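Sorting the odds and ends

February 11, 2020

I have been putting off the box room since we moved to Hendley, and last week I finally made a start on it. It isn't a big room. It has a window that sticks, a radiator that works when it wants to, and along the back wall a row of bins and boxes that nobody in this house has properly emptied in years. Every time something has no home it goes in one of them. When one fills up, another appears.

Hala Cherkaoui, who lives two doors down and has moved house more often than anyone I know, told me to take one bin at a time and not to open a second until the first was finished. I had been doing it the other way. In January I tipped three of them out on the carpet together, got upset at the sight of it and put everything back in more or less the same order.

So, one bin. I picked a grey one. I carried it through to the table in the other room, which is a better height and has decent light until four o'clock or so, and I gave myself an evening.

The first thing I learned is that a mixed bin is slow. A box of books takes no time at all, you look at the spines and you know. A bin with cloths and leads and bits of plastic in it makes you stop at every single item. You pick something up, turn it over, wonder what it came off, put it down again, and then ten minutes later you pick up the same thing. I did that with a curtain hook four times.

What helped was deciding on the piles before I touched anything. I had one for cloth, one for anything with a cable, one for toys and parts of toys, and one for things I couldn't name. The last pile was allowed to be big on the first night. It went into a carrier bag with a knot in it and I'll look at it again at the end of the month. If I haven't needed anything out of it by then I don't suppose I will.

Cloth is the easiest. There is always more of it than you think, mostly used as wrapping or padding by whoever packed the box, and then left in there. I found two tea towels I had been missing and a pillowcase from our old flat. Anything stained went to the rag drawer. Samir uses the rags on his bike, so they do get used up — slowly. The rest went through the wash at 20 minutes on the quick programme and came out perfectly good.

Cables are the worst. I kept a few I recognised and I tested the ones I didn't on whatever was in the house. A lead that fitted nothing went in the recycling box for the tip. I did this over two nights as I lost patience on the first. I also wrote on a bit of masking tape what each one was for and wrapped it round the plug end, and I would tell anyone to do that even if they do nothing else. It took me some 20 minutes and I have already been glad of it once, when the radio was flat.

Toys were harder than I expected. Ours are from when the children were small, and from cousins, and from the jumble sale at the old school, so a lot of it is single pieces from sets that went years ago. Rollo, our nephew, is five and still plays with blocks, and he doesn't mind at all whether they match. I put anything solid and clean in a bag for him. Anything cracked or with a bit missing that you could catch a finger on went in the bin. I kept one car, for no good reason.

Then there is the question of what to put things back in. I was going to buy a set of those drawers from Narnoda, the shop by the station, and went as far as measuring the alcove. They would have fitted with 2 cm to spare. But they were more than I wanted to pay, and once the first bin was done I could see I wasn't going to need as much storage as I'd thought. I've gone with open bins again, the same ones, washed out. The difference is that each has one kind of thing in it. Lids only made me stack them, and once they were stacked I never looked in the bottom one.

I did think about labels. For now I haven't bothered, as you can see straight into them from the door.

Some things I would do differently. I'd have a damp cloth next to me from the start, as everything at the bottom was dusty and I kept getting up to wash my hands. I'd have the rubbish bag hooked over the chair and open. And I wouldn't start after tea. The second session was on a Saturday morning and I got twice as much done, with less going back and forth over each bit.

There are five bins left. One of them is all paper, which I'm dreading, and one is Christmas things that only need a proper look through and the broken lights taking out. I'm going to do the Christmas one next. Samir says he'll do the paper if I make a start on it, and I think he means it. The skip at the end of our road goes on the 20th, so anything big has to be out of the house before then.
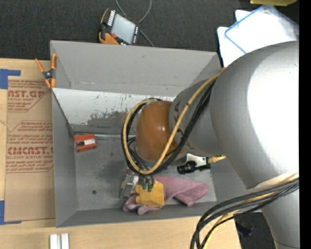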